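Search this site
Enter keywords
Go

Visit report: Proltwood garment handling lab, Lund

I spent a day at Proltwood in June, at the invitation of Nelli Lehtinen, who runs their garment handling group. The visit had been planned as a general tour. Two weeks before it, the group had a stoppage on its folding cell, and Lehtinen offered to make that the subject of the day. I accepted. Most lab tours show equipment that works, and there is less to write down.

The site is on the north side of Lund, in a two-story building shared with a packaging supplier. Visitors sign in on the ground floor and are given safety glasses and a card that opens the corridor doors but not the cell doors. The folding cell is at the end of the corridor. A smaller room next to it is used for hand demonstrations, in which people fold clothes with the same type of jaw that the cell uses. The two rooms share a stock of garments, and they also share spare parts. The second point matters later.

The cell

The folding cell has two arms mounted on a common beam over a padded table. Each arm carries a two-finger gripper with rubber-padded jaws. The controller is a Flodetti unit, bought used, and the motion planning layer is the group's own software, called Fluven. The job is to take a shirt that has been dropped on the table, find two grip points, stretch the top edge, lay it flat and fold it in four moves.

The stretch is the difficult step. The arms close on the cloth, lift slightly and separate until the edge between them is taut. There is no force sensor at the wrist. Tension is estimated from motor current, with a limit of 40 newtons, after which the arms are supposed to hold position and then back off. Knit cotton gives enough warning for this to work. The current rises over a reasonable distance and the limit is reached gently. Woven cloth gives very little warning, and the whole event can be over in a fraction of a second.

What happened

On the day of the fault the cell was running a batch of 498 garments as an endurance test. An operator was at the console, outside the guard. At garment 212 by the log, the left jaw closed on a work shirt with a heavy collar and the right jaw closed at the opposite shoulder. The arms separated. The estimated tension went past the limit and the controller issued the hold command. The left arm held. The right arm continued outward for a further 100 millimeters.

The shirt tore along the shoulder seam. The left jaw lost its rubber pad, which was thrown against the inside of the guard. The right arm then reached its soft limit and stopped normally. The operator pressed the emergency stop after all motion had ended, by the log almost two seconds after the first hold command. No one was hurt. The guard had a scuff mark, which I was shown, at chest height. 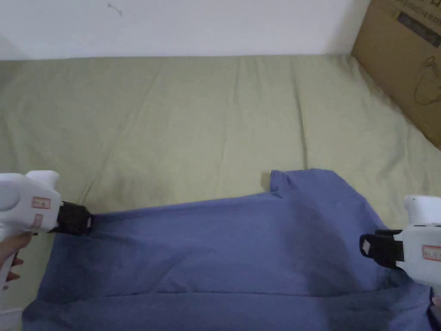 The group's first theory was slipping cloth. If the right jaw had lost its hold, the current on that side would have fallen and the controller could have read this as slack to be taken up. Kyriaki Kokkinos, who does the fault analysis, spent three days on this and discarded it. The current on the right arm never fell. It rose along with the left until the tear.

The second theory was a delayed message between the planner and the controller. This was closer. The hold command was sent once, to both arms, and both arms acknowledged it within one cycle. The right arm acknowledged and kept moving. Kokkinos showed me the trace on a wall screen. The acknowledgment and the continuing motion are on adjacent lines and there is no ambiguity about the order.

The cause was a parameter file. The right drive had been replaced in the spring, and its parameters were restored from a backup that predated the tension limit. In that older file, a hold command was treated as the end of the current segment, so the arm was permitted to complete the segment before holding. For short moves the difference could not be noticed. The stretch was the only long segment in the program, and with knit garments the segment usually ended before the limit was reached. The fault had been present for months and needed a stiff garment to show itself.

The jaw pad

The lost pad was a separate problem. Pads are glued to a metal carrier and should stay on well beyond the tension limit. The one that came off had been taken from the spares drawer in the demonstration room, where pads are glued to plastic carriers with a different adhesive. The two parts look the same from the front. The adhesive had cured properly but was not intended for metal, and it came away clean, with no residue on the carrier.

I asked whether the pad would have stayed on if the right adhesive had been used. Kokkinos had tested this on a bench fixture. A correctly glued pad held at the peak load she estimated from the trace, and a pad with the wrong adhesive let go well under it. She was careful to say that the peak figure was itself an estimate, as the current signal was clipped for part of the event.

Changes made

Lehtinen went through the corrective work at the cell, with the power locked off and the guard open. The items I noted were:

– Parameter files now carry a version number. The controller refuses to enable a drive if the two arms do not match.
– The hold command has been replaced for the stretch step by a stop on a separate input, tested at the start of each shift with a strap clamped between the jaws.
– Stretch speed is down to 40 percent of its former value for any garment not yet classified as knit.
– Pads for the cell are molded in gray and kept in the cell. Black pads stay in the demonstration room.
– The clear guard panel has been replaced with a thicker one on the operator side.

I watched the strap test twice. Both arms stopped together as far as I could judge by eye, and the logged difference in stopping distance was under two millimeters each time. The strap test takes about a minute and the cell will not start without it.

The slower stretch has cost throughput. Lehtinen did not give a figure and said the group would rather fit wrist force sensors than argue about speed. The sensors have been quoted but not ordered. Until they are fitted, tension is still inferred from current, and the clipping that Kokkinos described has not been removed. I consider this the main open item. The stop now works, but the signal that triggers it is the same one as before.

A second open item is the batch mix. The endurance test was described in its plan as "mixed tops," and the early part of the batch was entirely knit. Had the garments been shuffled, the fault would probably have appeared in the first hour, with more staff in the room. The new plan calls for shuffling, and for one stiff garment among the first ten.

Practical notes for visitors

The bus from the station stops a short walk from the entrance. Phones are allowed in the corridor but have to be left outside the cell. The incident trace can be viewed on request, although copies are not given out. The torn shirt is kept in a bag in the analysis room, with the pad in a smaller bag stapled to it.

Kokkinos intends to repeat the endurance test once the force sensors are in. I have asked for the log.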